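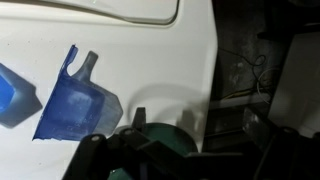 Unit 4: Reading Small Plastic Parts

Feltdale Household Objects Course – handout for the bench session

Bring a pencil, a soft cloth and your notebook. We're spending the whole session on little pieces of plastic, and I promise there is more in them than you'd guess!

What we're looking at

Translucent blue plastic is a wonderful material to start with. You can look at the surface and through it at the same time, and the color does half the teaching. In the photo, compare the deep royal blue along the lower edge of the larger piece with the pale flange on its right. Same piece, very different blues. When you see that in a part, ask two things: how much plastic is the light passing through, and at what angle am I looking? A wall seen along its length looks far darker than the same wall seen face on. Tilt a part in your hand and watch the color slide around – it's my favorite moment of the session every time.

Now find the cloudy patch in the body. Clouding can come from fine scratches, from moisture or from a texture that was molded in on purpose. You can't settle that by eye from one view. Wipe the part with your cloth, dry it, and look again. Moisture goes away, scratches stay. A molded texture usually has a clean border, so follow its edge with a fingernail.

Guessing the job from the shape

The larger piece is open and tray-like, a bit like a scoop. It also has a thin bent tab with a small notch at the tip, and next to that a duller, tapered bit like a short spout or knob. Before you decide what a part like this is for, write down at least 3 possible jobs. A notched tab might catch on something, or guide it, or just give your finger a place to push. Steps in a flange often mean the part sits against another part. Often, not always – keep the question mark in your notes until you've tried the fit.

Use the surface too

We work on glossy white because shadows show up so well on it. Look at the faint blue-gray shadow beside the flange: the plastic tints its own shadow, where a solid part would give you plain gray. Scuffs and specks on the surface can fool you, so shift the part a little before drawing any mark as a feature.

Bench exercise

1. Choose two parts from the Stustotden tray.
2. Draw the outline of each, larger than life.
3. Shade the darkest blue first and work toward the palest.
4. Mark each tab, step and notch.
5. Trade drawings with your neighbor and see if they can pick out your parts.

Written work

Around 400 words on one part from your own kitchen or bathroom. Include one drawing. Opaque parts are fine, but you'll need a lamp held low to bring out the steps.

Next unit: lids and seams. Read the Brillon notes first, pages 1 to 3.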